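Plastic laboratory ware

Plastic laboratory ware is the general name for the flasks, jugs, tubes, racks and baskets made from plastic and used for holding, measuring and carrying liquids at the bench. It is found in schools, colleges, dye works, water-testing rooms and a good many home workshops, and it sits alongside glassware, which it has never wholly replaced. Most people who have sat through a chemistry lesson will have handled some of it, very likely without giving it a second thought, and it rewards a closer look.

Flasks

The Erlenmeyer flask, also called the conical flask, is named after the German chemist Emil Erlenmeyer, who described it in the nineteenth century. It has a flat base, sloping sides and a narrow neck, and the shape is a very friendly one: the liquid can be swirled quite briskly without slopping out, and the wide base keeps the whole thing steady on the bench. The glass version is the older of the two. Plastic ones are usually made of polypropylene or a similar material and tend to be milky, so that the level of the liquid shows as a soft shadow through the side. They are light, they put up with being dropped, and they should never be set over a flame.

Tubes, caps and racks

A test tube cannot stand up by itself, and so the rack is nearly as old as the tube. Plastic racks come in bright colours -- blue is a great favourite -- and the colour has its uses in a busy room, where one group may keep to the blue racks and another to the green. Caps are often coloured too. A capped tube can be carried across a room with far less worry than an open one, though a cap that merely pushes on should not be trusted as much as one that screws down.

Jugs

The measuring jug is a plain relation of the kitchen article, with a spout at one side and a handle at the other. It is meant for rough measuring and for pouring, and anybody wanting a careful figure will turn to a measuring cylinder or a pipette. Clear plastic is the usual choice, as the level can then be read from outside with the eye brought down to the line. Small measuring cups do the same job for lesser amounts and have a way of disappearing to the back of cupboards.

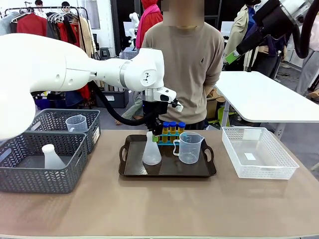

Trays and baskets

Carrying is the part of the work that goes wrong most often, and a tray with cut-out handles at the short ends is a great comfort. It keeps a flask, a rack and a jug together as one load, leaves both hands properly occupied, and catches small drips before they reach the table. Dark trays are kinder to look at after a few months of use, while pale ones show up a spill more quickly.

Baskets are used for sorting and for storage. The open sides let air pass round the pieces, and the same household baskets sold for cupboards and shelves do perfectly well. A common habit is to keep one basket for flasks and another for cups and small pieces, with a spare standing ready for whatever is waiting to be put away. Labels are best placed where they can be read without lifting anything out.

The Flutley list

The teacher Declan Doherty drew up a sorting list for the Flutley teaching rooms, where the stock stood at 251 pieces spread over 17 baskets. His list groups things by shape before size, an arrangement some of his colleagues found odd to begin with and later took up themselves. The Flutley baskets came from Trarko and the jugs from Shearer, and the list was last revised on 6/5/24, when 73 old tubes with cloudy walls were taken out of use.

Washing and care

Warm water, a mild detergent and a soft bottle brush will deal with most things. Scouring pads scratch the surface, and scratches hold on to colour -- amber and orange dyes are particularly stubborn in this respect. Narrow-necked flasks take longest to dry and are best left upside down on a peg rack. Some solvents will soften or craze certain plastics, so the maker's chart should be looked at before anything unfamiliar is poured in.

See also: Conical flask; Measuring cylinder; Test tube rack; Bench tray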